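Latik Plastic Measuring Cups: Review
Posted 16/09/2026 by Deividas Adomaitis

I bake bread and muffins most weeks, and in June my old steel set lost a handle. I bought the Latik cups to replace it and have used them since.

The cups are light and rinse clean quickly. Flour levels off well with a knife. To check the sizes, I filled the half cup with water and weighed it against my Sinditz scale. It was close enough for baking.

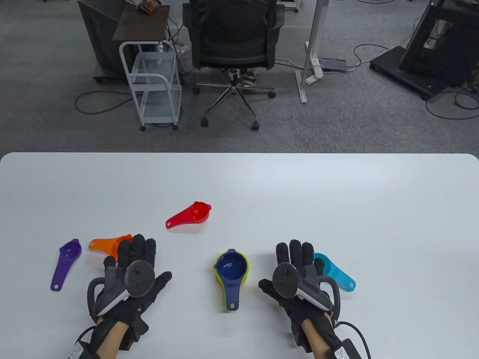

Which cup do you use for sticky things like honey?
The quarter cup, with a little oil wiped around the inside first. Honey and peanut butter slide out with one pass of a spatula.

The size marks are my main complaint. They are molded into the plastic and hard to read in low light, so I went over mine with a marker. It washed off after a few weeks. The ring that holds the set together is also stiff, and I stopped using it. My cups live in a drawer now.

I have run them through the top rack of the dishwasher many times with no warping. Turmeric left a faint stain in one of them.

The Palacios set my sister owns has clearer marks but costs more. If you mostly bake in good light, the Latik set does the job. I would buy it again at the same price.

Rating: 4 out of 5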